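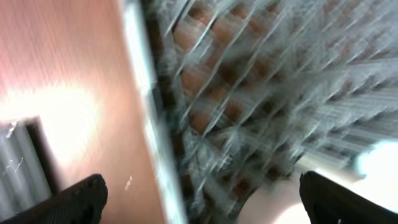 Figure 5. Wrist view with strong motion smear. Both fingers stay readable at the lower corners; the lattice above them does not.

Home | Issues | Robotics Software | Submit
By the Butero perception group, July
Shares 44 | Comments 5

4.3 Does the blur gate earn its place?

Willex, the visual servoing stack we tested, drops any wrist frame whose sharpness score falls under a fixed threshold. Its documentation treats this as settled practice. We are less sure. The score is computed over the whole frame, so a smooth surface such as the pink area on the left of Figure 5 pulls it down whether or not the camera is moving. The mesh pulls the other way. Its edges are doubled and stretched, and doubled edges still count as edges. A single number has to cover both cases, and we doubt that it can.

The glare makes this worse. Figure 5 has a bright bloom on the pink surface and a second bright spot just over the right finger. The Nurska tracker, which we ran on the same frames, looks for corners, and we see little in its design to stop it from locking onto the rim of a highlight. A highlight moves with the camera in ways a fixed point does not.

We labeled 400 frames by hand as usable or not usable for pose updates. The gate disagreed with our labels on 44 of them. That sounds tolerable until one looks at where the errors fall: 40 were smeared frames that the gate let through, the costly kind for a controller that trusts its input.

Masking the fingers before scoring, as the Sfakianakis variant does, fixed 5 of the 44. We had expected more. Our labels came from one person and should be read with that in mind, but we would not leave the default threshold on without checking it against the lens and lighting in use.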